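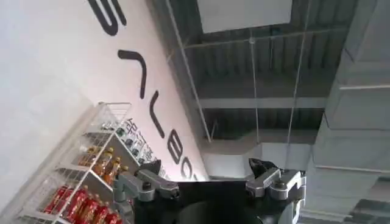
Evidence room log, November
By Tanvir Matubbar
Last updated 4:40 pm
2 min read

Pulled item 326 again, the window latch from the Kela Street break-in. Cast the pry marks in gray silicone. First cast tore. Second one fine.

Renata's screwdriver theory survives: 3 marks match in width, the fourth looks like someone leaned on it with a grudge.
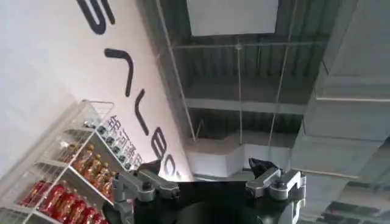
Krystyna wants the comparison shots by morning, and would like them in focus this time. Noted. Microscope lamp still flickers if you breathe near it.

To do: reseal 326, initial the bag, find out who keeps signing the log "me."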